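Moving Into a Kitchen Smaller Than the Last One

Friday, June 11, 2021

So the boxes are gone. The last of them went out to the recycling this morning and I had my coffee sitting at a real table in a real chair, which felt very luxurious after three weeks of eating off a suitcase. The new place in Bullmont is 900 square feet, and if you've been reading for a while you know the old house was a good deal bigger than that and had a pantry you could walk into and get lost in. This one has no pantry. It has one long counter, one short counter, and a cupboard over the fridge that I can only reach by standing on something I shouldn't be standing on.

A few of you asked how the kitchen was going, so here's the whole long story. I did a lot of it wrong the first time!

My first mistake was unpacking. I know, that's the point of moving. But I opened the box marked KITCHEN 1 and started putting things on the nearest shelf, and then KITCHEN 2, and by the time I got to the baking stuff there was no shelf left anywhere near the oven. The mugs had the best cupboard in the room. The skillets were under the sink next to the dish soap. I lived like that for four days and then took every single thing back out again.

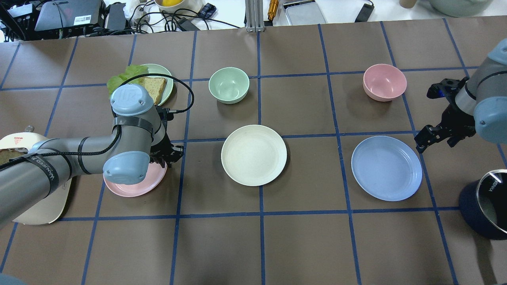

The second time I did it flat, and I'd tell anybody moving to a smaller place to try this before they touch a cupboard. You need a big table or a clean piece of floor, a roll of brown paper and some tape in a color that shows up. Dark blue on brown is very easy to read, as you can tell from the photo, and you want your rectangles good and large like those so a dinner plate has a home with space to spare. Then each rectangle gets to be a shelf. I gave the top row to the wall cupboards and the bottom row to the drawers, wrote on the tape with a marker, and started setting things down where I thought I'd want them.

And oh, the arguing I did with myself. Does a colander count as a pot or a bowl? Do you keep the waffle iron near the plug or near the flour? I moved the waffle iron so many times that I finally put it in the hall closet with the vacuum, and it's still there.

What surprised me was how fast I ran out of paper. You can squint at a stack of bowls in a cupboard and tell yourself there's room for one more, but when it's all spread out on the table, full is full. I had two rectangles left and a whole box of serving platters I hadn't opened. That's when I started the giveaway pile.
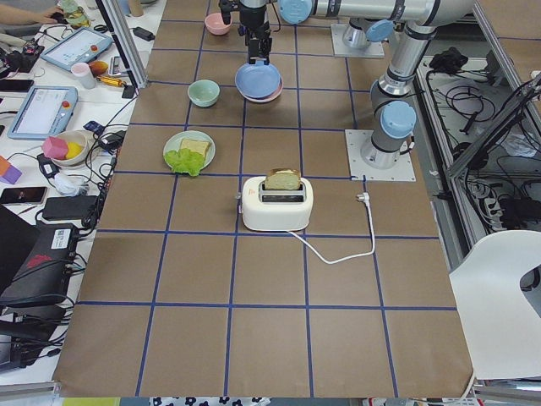

The giveaway pile got pretty big, and I felt sad about it for one evening and then I didn't. The fondue set went. The second slow cooker went. The cake stand I bought for a party in the old house and used for that party went too, and my neighbor across the landing seemed really pleased to have it. I kept the good knives, the ugly soup pot, and my grandmother's rolling pin, which is too long for every drawer I own and now stands up in a vase.

Money, for those who like to know. I'd set aside some for the kitchen and the final damage was $1,522, and most of that was the fridge, which I bought from Leitner, the secondhand appliance place by the bus station. The movers (Carkoma, very polite, very fast on the stairs) were separate and I'm not ready to talk about that bill. The best thing I bought was a Kolum shelf for the bare wall by the window. It was $135, and I grumbled over it for a week before I gave in. It took me one afternoon to put up — and one more afternoon to put up level.

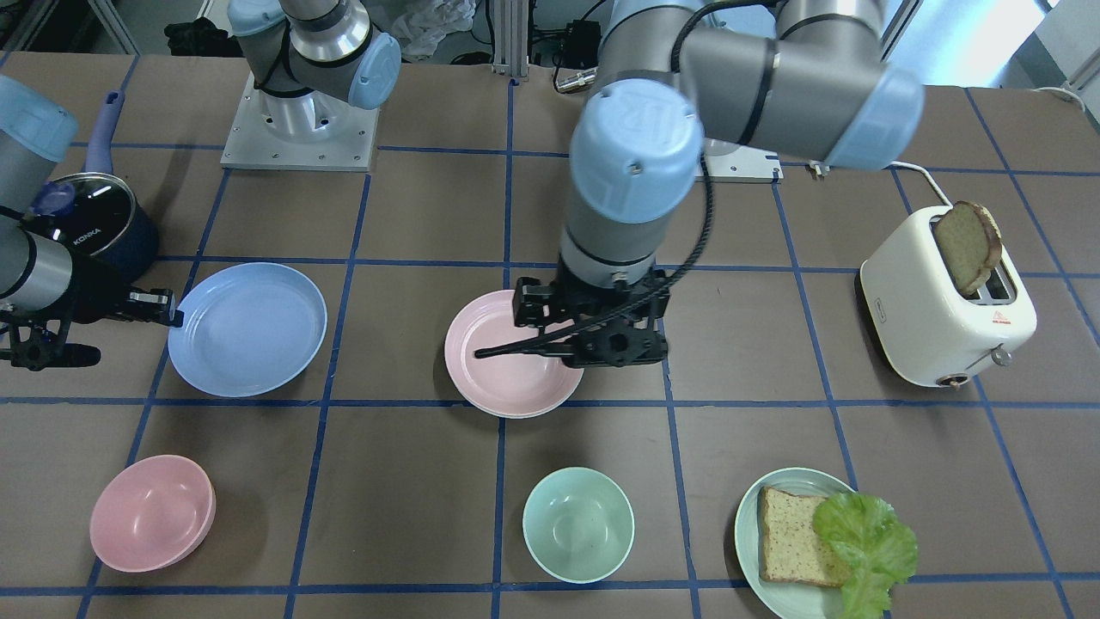 Open shelves make you look at your dishes, and I mean look at them, every day. Mine were a jumble of leftovers from four different sets, and behind a cupboard door that never bothered me. Out in the light it looked like a lost and found. So I've been slowly swapping pieces out, and I've gone soft on pastels, the kind of thing you see here with that pale pink plate. They look cheerful against a brown table, and they don't fight with a toaster and a cooking pot sitting out in the open, and in a kitchen this size the toaster is always going to be sitting out in the open. I'm buying them one or two at a time when I see them at yard sales. No matching allowed, they only have to get along.

I also gave up on having a "good" set. There was a whole box of it, wrapped in newspaper from two moves ago, and I couldn't remember when I last ate off any of it. Now it's the everyday set. I chipped a saucer already and life went on.

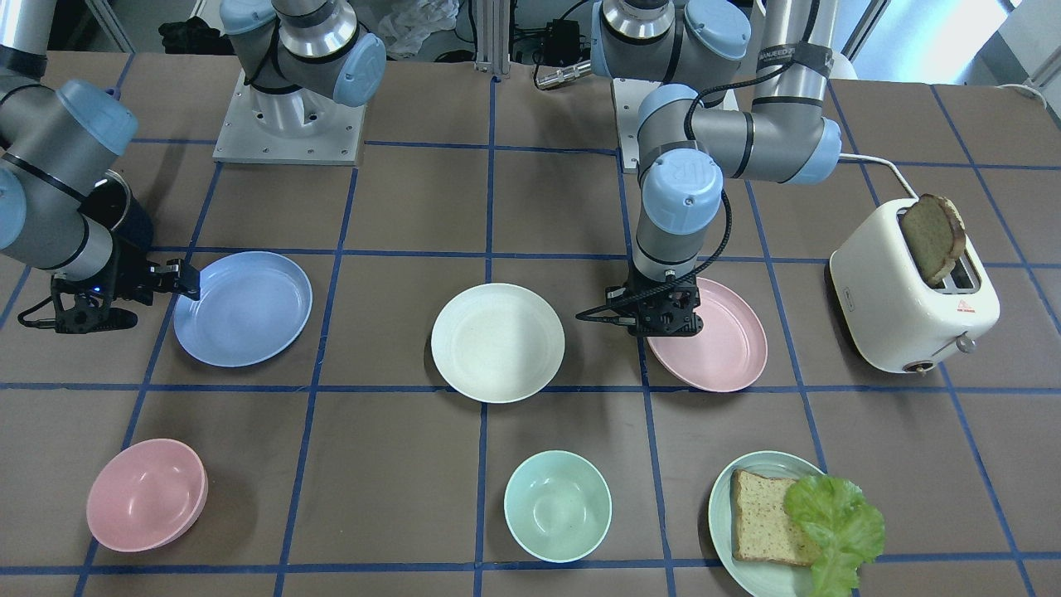
How long should you leave everything laid out before you put it away?

Overnight, if you can stand it. I changed my mind about half the drawers between going to bed and getting up, and I would have been very cross if I'd already filled them. If you have cats you may have to be quicker about it.

Still to do: the cupboard over the fridge (empty, and possibly staying that way), some kind of hook for the oven mitts, and a rug that doesn't slide when I turn around with a full pan. I'm also on the hunt for a dish rack that fits the short counter. All the ones I've found are made for people with a long counter, and my long counter is spoken for.

I've told my sister she can come and see it all in July, and she's bringing her own pillow and, she says, her own coffee mug. There's one hook free.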